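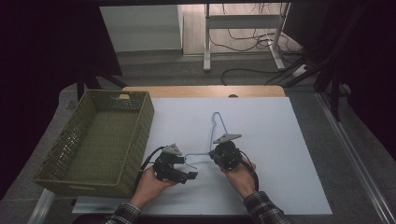

Attachment 1 – Work surface with light-blue wire hanger.

Facilities Service Desk
Ticket 1359
Subject: Dryer 4 stops before end of cycle, residents' laundry room, Brolska House
Reported by: Lutfa Roy, Residence Office
Assigned to: Ashraful Bandara, Building Services
Priority: Normal
Status: Resolved

Description of issue
Residents on the second and third floors report that Dryer 4 shuts off partway through the standard cycle. The display returns to the start screen and the payment is not refunded. Shirts and bedding are being taken out damp and hung in the corridor, where they block the fire door. The other dryers in the room are working normally. Please inspect and advise whether the machine should be taken out of service.

Entry 1 – A. Bandara
Ran an empty standard cycle. The machine completed it without a fault. Ran a second cycle with a full load of wet towels, and the machine stopped after 45 minutes. The drum was very hot to the touch. Lint screen clean. Out of Order notice placed on the door and card reader disabled.

Entry 2 – A. Bandara
Removed the rear panel. The flexible exhaust hose was crushed against the wall, and there was heavy lint in the first elbow. Hose replaced and elbow cleared. Airflow at the outside vent is improved but still weaker than at the vent for Dryer 3.

Entry 3 – Behrouz Mahmoudi, Mechanical
Inspected the shared duct from the roof side. The damper for Dryer 4 was stuck partly closed. Damper freed and hinge cleaned. Repeated the full load test. The cycle ran longer but stopped again before the end. The high-limit thermostat appears to be opening too early, and a replacement has been ordered from Prokopenko under the existing parts account.

Entry 4 – L. Roy
Refund requests have been forwarded to the Residence Office. Residents have been reminded that laundry may not be hung in the corridor. The drying racks in the basement may be used until 10 p.m.

Entry 5 – B. Mahmoudi
Thermostat received and installed. Three full loads were completed in a row with no shutdown. Exhaust temperature was normal throughout. Card reader enabled and notice removed.

Resolution
Restricted exhaust and faulty high-limit thermostat. Hose and thermostat replaced, damper freed.

Follow-up
Damper inspection for all dryers has been added to the July maintenance list. Parveen Sheikh, Accounts, confirms that refunds totaling $95 have been issued. Any further fault on this machine should be reported as a new ticket quoting the number above.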